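Most complaints Dace Lukoševičius hears about locality pay begin with a map. An employee finds the boundary of a pay area, sees that it runs between home and office, and concludes that the office is on the wrong side of it.

"They're usually right that it looks odd," she said. "They're usually wrong about which address matters. Pay follows the official worksite. Where you sleep has no part in it."

Lukoševičius spent 11 years as a human resources specialist in federal agencies, most of them on pay setting, and now advises employees and small agency offices through Stulano, a consulting practice she runs with Ruaridh Mackay. We spoke on 2nd September, by phone, mainly about remote and telework arrangements and the paperwork that decides which pay table applies.

The basic rule is short. A General Schedule employee's rate is the base rate for the grade and step plus a percentage set for the locality pay area containing the official worksite. For someone who reports to an agency office on a regular basis, the worksite is that office. For a full-time remote worker, it is normally the home or other approved location. Between the two sits the telework employee, who keeps the office as the official worksite only by reporting there at least twice each biweekly pay period on a regular and recurring basis.

"Two days in the pay period," Lukoševičius said. "People read that as one day a week, and for most schedules that works. But the test is the pay period. Two days in the first week and none in the second meets it."

There are exceptions for temporary situations, such as recovery from an injury or an emergency that keeps employees away from the office. Lukoševičius said the word "temporary" causes more trouble than anything else in the regulation. An arrangement approved for a short time is extended, then extended again, and the supervisor who approved it moves to another job.

"At some point there's an employee living in another state and a personnel record that still shows the old duty station," she said. "Then an audit finds it, and the agency has to work out the date when temporary stopped being true." 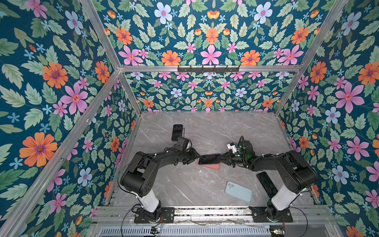

The correction runs in both directions. If the employee's real worksite was in an area with a higher percentage, back pay may be due. If it was in a lower one, the agency has overpaid, and the difference is a debt. The employee can ask for a waiver, and the agency considers whether collection would be against equity and good conscience and whether there was any sign of fraud, misrepresentation or fault on the employee's part.

Mackay, who joined the second half of the call, handles most of the firm's waiver requests. He said the strongest ones are built on dated records.

"An email where the employee told the supervisor about the move is worth more than three pages on hardship," he said. "Send the email, the telework agreement, the leave and earnings statements for the period. Put them in order. The deciding official wants to know when the employee knew, or should have known, that the rate was wrong."

He added that a waiver request is separate from a challenge to the debt itself. An employee who believes the agency picked the wrong date, or miscounted the pay periods, should say so within the time given in the debt notice – the two arguments can be made together, but they should be labeled as two arguments.

I asked both of them about the remark code and duty station blocks on the Standard Form 50, the notification of personnel action. Lukoševičius said few employees look past the salary line.

"The duty station is printed on the form," she said. "City, county, state. If it names a place where you don't work, write to HR that week. Don't wait for the January adjustment to see whether it fixes itself. The adjustment will apply a new percentage to the same wrong place."

Special rate tables complicate the matter further. An employee in a covered occupation is entitled to the higher of the special rate or the locality rate, and a change of worksite can switch which of them is higher. Pay retention generally does not make up the difference when the lower figure results only from moving to a different geographic area. Lukoševičius recommends asking for the new rate in writing before signing a remote agreement, with the table number and effective date included.

"Ask for the calculation," she said. "An HR office can produce it in a few minutes. If they give you a salary with no table behind it, ask again."

Stulano is preparing a worksheet on duty station changes, to be released in October. Mackay said it will cover General Schedule positions only. Wage grade employees are paid under a separate system with its own area definitions, and he does not plan to combine the two.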